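Search the archive
Filed under: Members' List > Walks & Outings
Last updated 2022-10-06

Pendo Kombo wrote:
> Is the Trenstead loop still worth doing this late?
> I missed it in August.

Oh yes, go! Almost 3,000 geese were on the water when I went up, and the path past Kesent is open again - all of it!
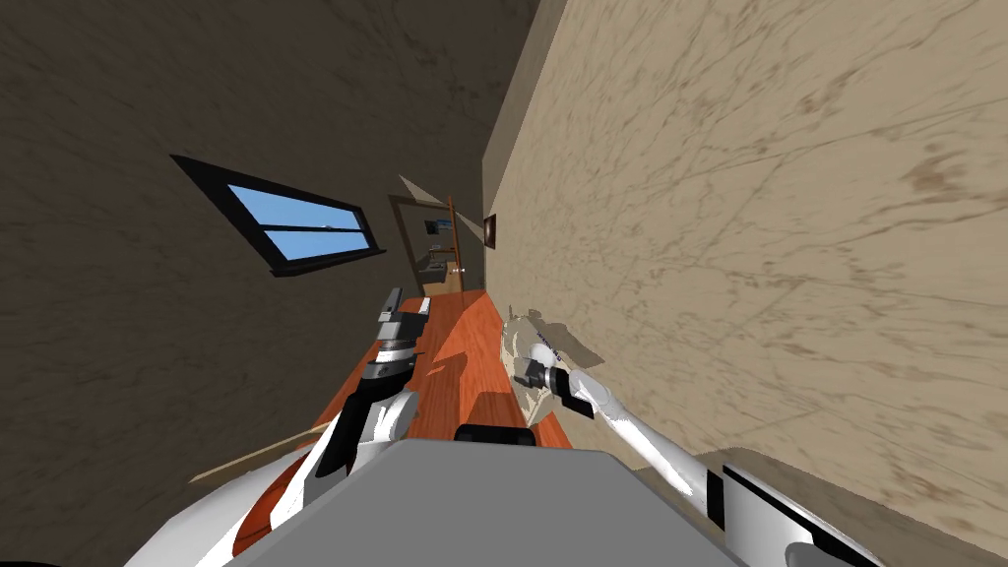
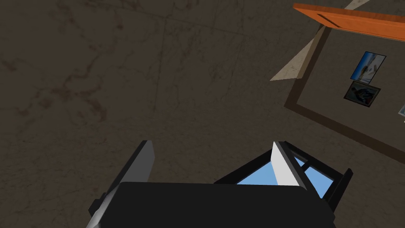 Take the 627 bus and get off two stops after the mill (the driver will call it if you ask). Bring a scope if you have one. I'd happily walk it again with you!

Lorenz Auer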